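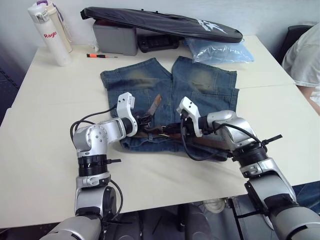 Hillden Automation Forum > Standards and good practice > Cable slack on two-arm garment cells

Page 1 of 1

flokema_tech
Sunday, June 9, 2024
Drafting the cell rules for our folding benches. Current wording: "No external cable shall enter the volume between the grippers." Is anyone enforcing something this strict? Ours hang in a loop at the wrist and come down onto the garment when both arms work close together.

torque_22
We had that rule until April and dropped it. With the arms converging on one pair of jeans there is no route that keeps a loose loop out in every pose. Tie the cable at the wrist ring, leave enough slack for full rotation, check it at shift start.

Prullix_user
Disagree. A loop lying across denim can catch on belt hardware. We logged 9 snags in 192 cycles with belts left in, all on the cable side. Sleeve it or route it along the outside of the arm.

torque_22
Then the fault is the belt. Our sheet says belts out before the garment goes down.

Prullix_user
Not an option if the task is the belt. Some of ours are strap pick-ups.

midbench
Two more for the draft:
1. Trim zip-tie tails flush. A long tail on a wrist ring scratches hands and hooks fabric.
2. Hand tools off the table before power on. A screwdriver at the back edge still counts as on the table.

flokema_tech
Agreed on 1. On 2, is the back edge within reach of your arms?

midbench
No, but the rule is simpler without a reach exception. The same goes for bottles and cases.

kettle_lane
I would keep the exception. Mark the reach limit with tape and police that line. Plattner did this on 11 benches and people follow it. Seated staff are a separate matter — chair and forearms outside the tape, no exceptions.

flokema_tech
Revised wording: "Cable slack between grippers to be the minimum for full wrist rotation, sleeved where belts or buckles are handled." Tape line goes in as well.

Prullix_user
Fine with "sleeved". I would still strike "minimum" and give a length.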